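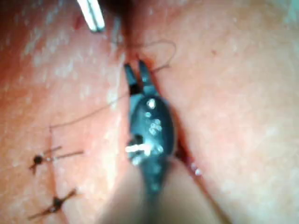
*Thread last edited: 2 October 2021 by mio_ichikawa (budget list updated)*

**Planning a suturing bench for next year: what would you buy first?**

### mio_ichikawa

Hi all! Big news from Kernham: we got the go-ahead to put together an equipment request for the robotic suturing course, and I have been grinning at a spreadsheet all week. The paperwork has to be in by February, so there's time to get it right, and I'd love for you to poke holes in it.

The platform itself is settled. We're keeping the Prornen console and arms we already have. What I'm working on is everything that hangs off it:

- **Instruments.** Two needle drivers and one spare. The refurbished Vostedance ones are quoted at $275 each, and they come with a set number of uses left on the counter.
- **Suture.** We go through far more than I ever planned for. Interrupted stitches eat thread, and beginners cut their tails long, then short, then much too short.
- **Practice material.** Fragkou sells a box for $65. I'd like enough for every trainee to close a long incision more than once.
- **Service.** The part I understand least!

My gut says spend on instruments first. When the jaws close cleanly on a fine strand the whole lesson goes better, and people stop blaming themselves for slips that were never their fault. Am I wrong?

### threadcount

You're not wrong, but I'd flip the order. Practice material first, always. We did it your way two years ago and had gorgeous needle drivers sitting in a drawer by spring with nothing left to sew. It was so frustrating!

Also, ask Vostedance exactly what they count as a "use." On ours, every time the instrument was seated on the arm it dropped by one. If your trainees swap back and forth during a session (mine do, constantly), you'll burn through a refurb much faster than the quote suggests.

### Yuzuki Tsuji

I'm with Mio on this one. Material is cheap to reorder and you can do it out of the small purchases budget in the middle of a term. Instruments usually need a signature from somebody upstairs. So put the hard thing in the big request and leave the easy thing for later.

One thing I'd add is time on the second instrument. Everybody budgets for the hand that drives the needle and treats the other one as a helper, but watch a decent interrupted closure and both are right at the seam, one coming down from the top of your view and one up from the bottom, with the strand stretched between them.

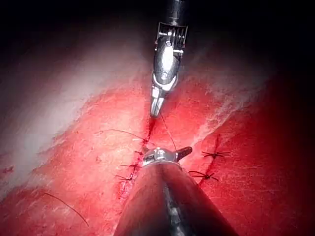 If the helper has sloppy jaws you lose tension right when you're trying to set the knot, and then you're re-throwing it and wasting thread. We used to put our oldest instrument on that side to save money. Terrible idea! The month we matched them, our suture orders went down enough that I noticed without looking for it.

So my list would be a matched pair, then the spare, then material.

### threadcount

Okay, the matched pair argument is a good one and I hadn't thought of it in terms of thread. I still wouldn't go in with one box of material and a prayer. Mio, how many trainees?

### mio_ichikawa

It changes every term, so I've been planning by session instead. I'm guessing some 100 sessions across the year, counting the evening ones.

And Yuzuki, yes!! Ours are mismatched right now and I'd been putting it down to my own clumsy left hand. I'm moving the pair to the top.

### pinion_pete

Lurker here, I fix these things for a living. Nobody has touched the service line yet, so a few questions to send the vendor before you sign anything:

1. Does the service contract cover refurbished instruments, or just the arms? Get it in writing. The two are often on separate pages with separate end dates.
2. Who looks at the wrist when it gets stiff? Those little joints and pins take all the abuse in suturing. If it has to be shipped out, ask how long it's gone and whether they lend you another one. 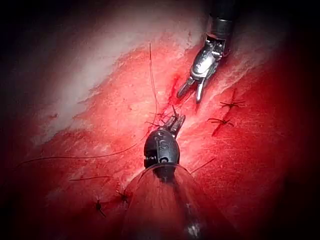

3. What about covers and sheaths? They're a recurring cost and they never show up in the first quote. Give them their own line or they'll come out of your suture money.
4. Can you lock the price? Refurb stock moves around a lot. I've seen a quote expire the week before the order went in.

I'd disagree with everybody on the spare, by the way. Take the loaner clause if they'll give you one and put that $275 into covers and material.

### Yuzuki Tsuji

Hmm, no, I'd keep the spare. A loaner that shows up on Thursday doesn't help the group that's booked for Tuesday.

### pinion_pete

Depends on the vendor. Mine come overnight. But sure, if you're far out, keep it.

### mio_ichikawa

We are pretty far out! Kernham is the last stop on every delivery route I've ever dealt with. Spare stays for now, and I've added a line for covers, which was at zero before today (yikes).

Updated order in the sheet: matched pair, material, covers, spare, then whatever suture I can squeeze in on top. threadcount, I moved material above the spare for you. I'm calling Vostedance on Monday about the use counter and the quote date, and I'll post what they tell me.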